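# Salt and Pepper: Where They Come From

Salt and pepper are on tables all over the world. They sit next to each other so often that it is easy to think they are alike, but salt is a mineral and pepper is a dried fruit.
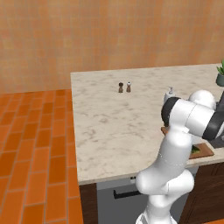
People have been putting both of them on food for a very long time. Salt came first, as it can be found in many countries. Pepper grows only in warm, wet places, so for most people it had to travel a long way.

## What is salt?

Salt is a kind of rock that you can eat. Its science name is sodium chloride. If you look at a grain of table salt under a magnifying glass, you may see that it is shaped like a tiny cube.

Most of the salt on Earth is in the sea. Some is underground, in places where a sea dried up millions of years ago and was buried under mud and sand.

There are two main ways to get it.

**From the sea.** Sea water is let into wide, shallow ponds. The sun and wind dry up the water and the salt stays behind. This works best where summers are hot and there isn't much rain, such as parts of South Australia.

**From under the ground.** Miners dig tunnels and cut the salt out in lumps. Sometimes they pump water down a hole instead. The salt dissolves, the salty water is pumped back up, and then it is heated until the water is gone.

## What is pepper?

Pepper grows on a climbing vine. The vine has shiny, heart-shaped leaves and makes long, thin bunches of small berries. Each berry has one seed inside.

The berries start out green and turn red when they are ripe. Black, white and green peppercorns can all come from the same plant:

- Black peppercorns are picked before they are ripe and dried until the skin turns dark and wrinkly.
- White peppercorns have had the skin taken off.
- Green peppercorns are picked early too, but they are kept in salty water or dried quickly so they hold their colour.

Capsicums and chillies are sometimes called peppers, but they belong to a different plant family.

## Why does pepper feel hot?

Pepper has something in it called piperine. It makes the nerves in your mouth send a message that feels like heat, even though your food hasn't changed temperature. Whole peppercorns keep their smell for a long time. Once they are ground up, the smell starts to fade, so many cooks grind pepper just before they use it.

## Do we need them?

Your body needs a little salt. It helps your nerves and muscles work. There is already some in bread, cheese and many other foods, so most people get plenty without adding more. You don't need pepper to stay healthy. People use it for the taste.

## Try it: grow salt crystals

Ask an adult to help with the hot water.

1. Put 200 mL of hot water in a heatproof jug.
2. Stir in salt, one spoonful at a time, until no more will dissolve.
3. Pour the salty water into a shallow dish. Leave any loose salt in the jug.
4. Put the dish on a sunny windowsill and leave it alone for several days.
5. Look at the crystals with a magnifying glass and draw the shapes you find.

Don't eat the crystals. Rinse the dish well when you have finished.

## Words to know

**Dissolve:** to mix into a liquid so that you can't see the solid bits any more.

**Mineral:** a natural solid that was never alive, such as salt or quartz.

**Peppercorn:** the dried berry of the pepper vine.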